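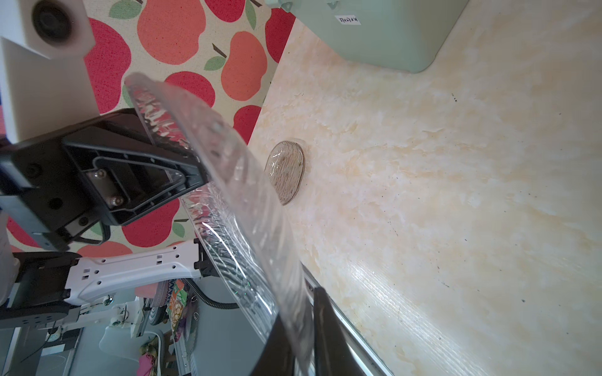
**Packing the kitchen: apple cloth, marble-look bench, far too many plates**

**wattlebird_88**

Okay, I'm having a ridiculously good time packing up the kitchen and I need people to share it with! We move in October, and I've been working through the crockery on the marble-patterned top, with the apple-print cloth beside it (big red apples, green leaves, I love it to bits). The mint-green containers are getting handwritten labels as I go.

Questions for the hive mind:

- Plastic film or paper between plates?
- Do you pack plates flat or on edge?
- What on earth do you do with small clear lids that have wandered off from their bottoms?

**dalsgaard_drawers**

On edge, always! Flat stacks put all the weight on the poor plate at the bottom. Ragnheiður Toft taught me that when we cleared out my aunt's place, and we moved 300 pieces with one chip between the lot. Paper for me. Film slides around and you can never find the end of it.

**tamex_tess**

Gonna disagree on the film. I love the stuff for bundling. Paper around each plate, then film around every 8 plates so they travel as one lump. It's brilliant when you're lifting them out at the other end and you've still got the jumper on that you drove up in.

**dalsgaard_drawers**

Bundling, fine. Straight against the glaze, no thanks. I've had it cling to a gilt rim and I wasn't happy.

**wattlebird_88**

Bundles it is! Loving this. The one I'm fussiest about is my favourite, the big round one with the dark teal band and HAO SHI HAO WEI going round it in white capitals, 好食好味 in red on a little cream panel. Good food, good flavour, more or less. It comes out for dumplings and it is NOT going in with the everyday stuff.

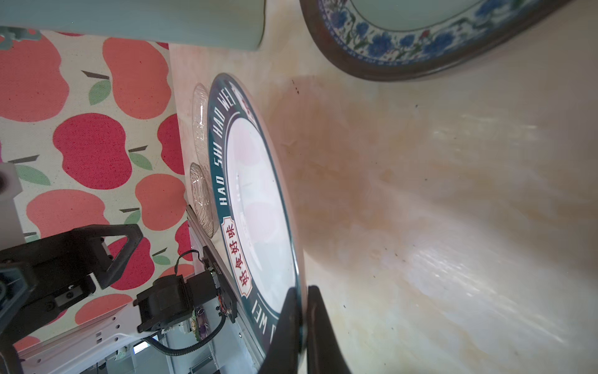

There's also the platter with the brown rim and the blue-and-white flowers, green-ish in the middle, and that one's too big for any box I own. And a couple of clear glass bowls. Do they nest or not?

**motier_mum**

Oh, that teal is gorgeous! Nest the bowls with a tea towel in between, and don't jam them. For the platter I'd use a picture box from the hardware place, with jumpers down both sides.

**storis_steve**

I'd carry the platter on my lap in the car. Serious answer. Also, I'd chuck the stray lids. You won't find the bottoms.

**tamex_tess**

Don't chuck the lids, Steve, you monster. They make perfect saucers for drawing pins and seedlings.

**storis_steve**

I moved with about 20 spare lids in a bag once. Still got the bag. Still no bottoms.

**wattlebird_88**

Keeping the lids for now, sorry Steve! Picture box is a great shout, I'll have a look after work. Anyone know if the medium size fits a big oval baking dish as well? I've got one of those to do next and it weighs a tonne.

**motier_mum**

Mine did, on the diagonal. Tape the bottom twice.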